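Por que as caixas de metal ficam riscadas? 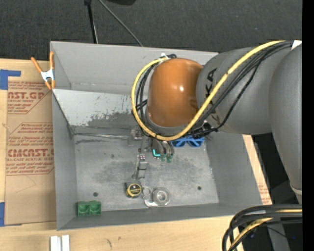
Caixa cinzenta aberta, com a tinta gasta por dentro.

Uma caixa de metal para guardar peças costuma ser pintada. A tinta dá cor, mas também protege: fica entre o metal e o ar, como uma capa fina.

Quando as peças entram e saem, esfregam no fundo e nos lados. Cada vez sai um pouquinho de tinta. Depois de 200 vezes, quase não se nota. Depois de 2000, aparecem manchas escuras e riscos. Isso chama-se desgaste.

Se a caixa for de ferro ou de aço comum, a parte sem tinta pode enferrujar. A ferrugem forma-se quando o ferro fica em contato com a água e o oxigênio do ar.

Para experimentar: pinte uma tampa de lata velha, deixe secar e esfregue uma pedrinha sempre no mesmo lugar, 100 vezes. Peça a um adulto para ver se a borda não corta. Compare o meio com os cantos - onde saiu mais tinta?

Texto: Lucyna Szewczyk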